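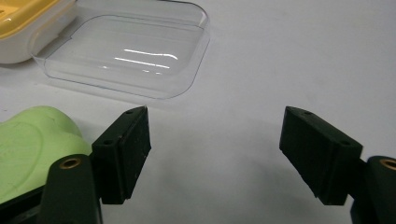 Tue 6 March – pad inspection rule, Fevden grippers

Tahira and I agreed the wording. Pads get wiped before each session, both screws per pad checked with the hand driver, never the power one. Scuffed edges are acceptable. A pad that rocks on its arm is not – tag it and swap the pair, left and right together.

Clear items: log them as their own class. Glare hides the rim.

Interval stays at 155 grasps between checks. Esperanza wants 18 for new pads; no data yet.

Open: torque value for the brass inserts. Ask Plomgate.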